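Kitchen and break room walk-through, Hemville building, April

I did this one before the lunch crowd came in, so everything is as people left it the night before. Comments are mine, grumbling included.

- [x] **Exit door opens fully.** Swings free now! Last month it caught on the mat.
- [x] **Extinguisher, tag 391.** Needle in the green, pin in place.
- [ ] **Outlet by the sink.** Test button does nothing. I taped it off and put in a request with Hashemi.
- [x] **Fridge at 39 or lower.** Fine, though somebody's soup is growing a sweater.
- [ ] **Water heater.** The Urnia unit drips from the bottom valve, and I'd like it looked at before it gets worse.
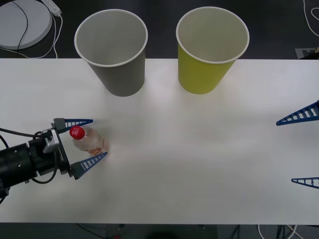
Spills are still my biggest headache in this building – 6 slips written up since I took over the checklist, and most of them on the smooth floor between the counter and the door. The mats help, but they only cover half the walk. What I'd love is for everyone to keep drinks well in from the edge. Two open paper cups on a white table, a gray one and a yellow-green one, and the gray one has its rim out past the far edge, right over the floor. One elbow and it's mop time (if they're full, anyway). Please scoot them in, or grab a lid from the Tovier box over the microwave.

- [x] **Mop and wet floor sign.** Both in the closet, sign has a cracked hinge but stands up.
- [ ] **First aid kit.** Down to 3 small bandages, no burn gel. Reordered.

Outlet and heater get rechecked as soon as Hashemi calls me back.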